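Reports > Irnex Small Grants > Birano Open Day

Print this page | E-mail this page

January
By the Birano project team

Hi all - I promised you a quick write-up of the open day, so before I forget everything, this is where your money went!

We sent out 200 invitations and spent 500 dollars on the day, mostly on the room at Lau and the coffee. We opened at 2 on Tuesday and people were still hanging about when I wanted to lock up (a nice problem to have). The hand-held grippers were by far the busiest table. Packing snacks sounds dull on paper, but folks lined up for it, and kids picked it up faster than I did.

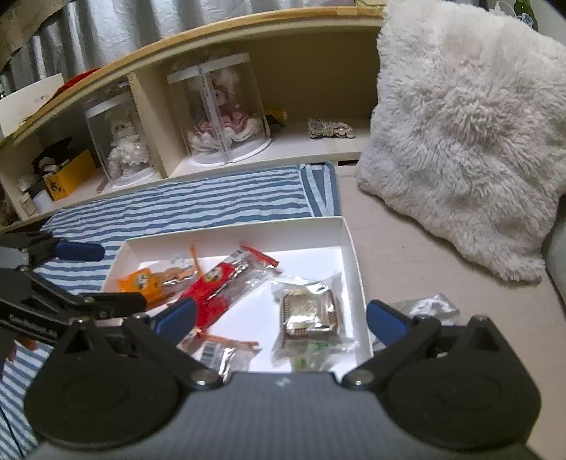
Packaged items in the white box, with one gripper in front and another at the left.

Shiny, crinkly wrappers are still the part I worry about most. They slide, they fold and they catch the light, and visitors kept asking me about exactly that. I'd like softer finger pads before spring, and Zernodell has offered to lend us a set to try.

We have 800 dollars left in the outreach line. I'd love to put it toward a second afternoon, with more tables and a longer slot for schools - can you let me know if that's okay under the current terms? The receipts are coming in a separate e-mail.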